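Marcador electrónico Dratier: guía de instalación y uso
Sección 4. Anotación de un partido de béisbol 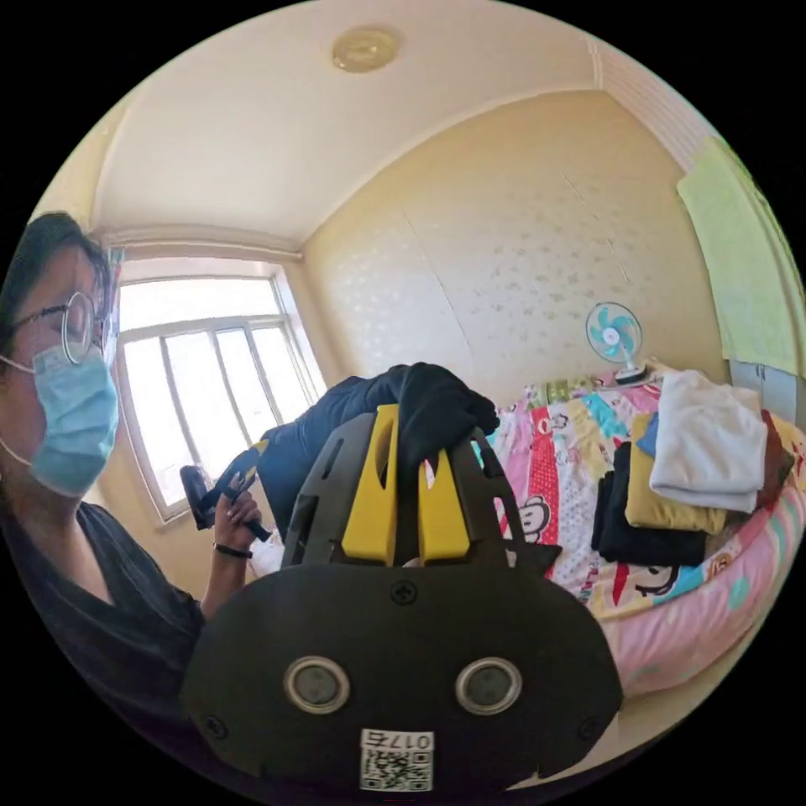
Antes de empezar la anotación, el equipo tiene que estar registrado en la liga y las dos alineaciones deben estar guardadas. Si falta una alineación, el programa abre el partido en modo de lectura y no acepta jugadas.

4.1 Abrir el partido

1. Encienda la consola y espere hasta que aparezca el menú principal.
2. Elija Partidos y después Abrir.
3. Escriba el código del anotador. El código de fábrica es 2496 y se debe cambiar en el primer uso.
4. Compruebe el nombre del equipo visitante y del equipo local. En el partido de muestra son Estdale y Skarcombe.
5. Pulse Iniciar entrada.

Nota: la consola guarda el partido cada 30 segundos. Durante el guardado el teclado queda bloqueado por un momento – no pulse la tecla dos veces, porque la segunda pulsación se anota como jugada nueva.

4.2 Anotar un turno al bate

1. Seleccione al bateador. El programa propone el siguiente de la alineación.
2. Marque cada lanzamiento con las teclas B (bola), S (strike) o F (foul).
3. Cuando el turno termina, elija el resultado: hit, base por bolas, ponche, out en el campo o error.
4. Si hay corredores en base, indique la base final de cada uno.
5. Confirme con Aceptar.

Un wild pitch no es un resultado del bateador. Se anota en el menú Lanzador y el turno continúa con la misma cuenta.

Precaución: el cambio de lanzador se debe anotar antes del primer lanzamiento del nuevo jugador. Si se anota después, las carreras quedan cargadas al lanzador equivocado y hay que corregirlas a mano.

4.3 Corregir una jugada

1. Pulse Historial.
2. Busque la jugada con las flechas y pulse Editar.
3. Cambie el dato y confirme.

Solamente se pueden editar las dos últimas entradas. Para jugadas más antiguas hace falta el código del administrador de la liga.

4.4 Cerrar y enviar

1. Pulse Fin del partido.
2. Asigne la victoria, la derrota y, si existe, el salvamento.
3. Elija Enviar a Thevar. El archivo no puede pasar de 2000 líneas.

Si el envío falla, el partido se queda en la carpeta Pendientes y se puede enviar otra vez desde allí.

Texto de esta sección: Farzana Sethi. Revisado el 17 de septiembre.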